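# Collecting Hand Demonstrations for a Cup-Sorting Policy

Project report, Pádraig Kinsella
4/11/22

## Scope

This report covers the data half of the project. The learning half (training the Husar policy network) is reported separately. The aim was a set of short first-person recordings of a person moving lidded paper cups on a table, labeled well enough to train a model that predicts the next grasp.

## Setup

Recording used a head-mounted wide-angle camera pointed down at the work surface. Clips were written to a laptop with Soltlow, our logging script, and cut afterward in Drelow. Lens distortion was left in the stored clips. A corrected copy is generated at load time, so the calibration can be changed without recutting.

Each episode starts with the cups in a layout drawn from a random list. The demonstrator reads the layout, places the cups, returns both hands to the table edge, and then starts the task. Early episodes from March skipped the return step and were dropped.

## Episodes

We recorded 1,361 episodes. After screening, 988 were kept. Reasons for rejection, in order of frequency:

- hands in view before the start mark
- target cup outside the usable image area
- wrong layout number entered in the log
- dropped video during the reach

Nearly 300 of the kept episodes were recorded at café tables, where window light leaves reflections on the surface. These were held to the same screening rules as the lab episodes.

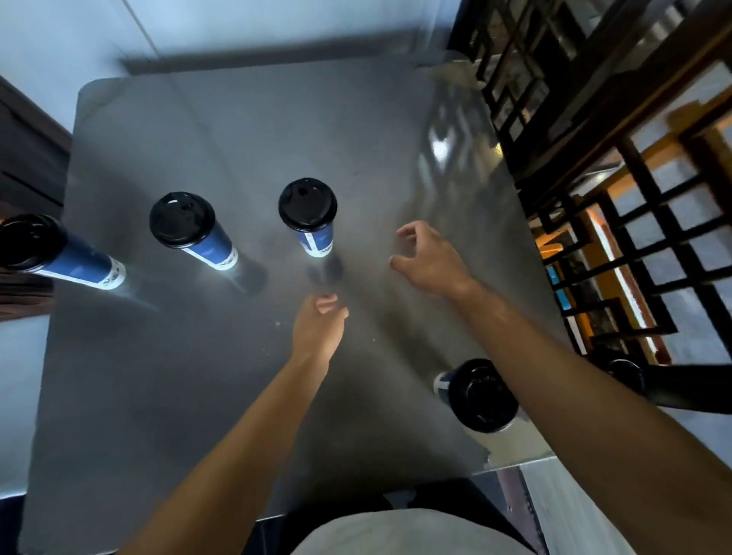 *Figure 1. Café table, four lidded cups, both hands open above the surface. Note the window reflection at upper right.*

## Labeling

Each clip has 2 time marks, reach onset and first contact. Contact is hard to place when the hand covers the cup, and the lid edge was used as the reference wherever it stayed visible. Labels were entered in Tastex and exported as one text file per episode.

## Open issues

Cups near the image border look strongly tilted, and the baseline detector often misses them. Left-hand grasps are underrepresented. The next collection round will fix the hand in the layout list.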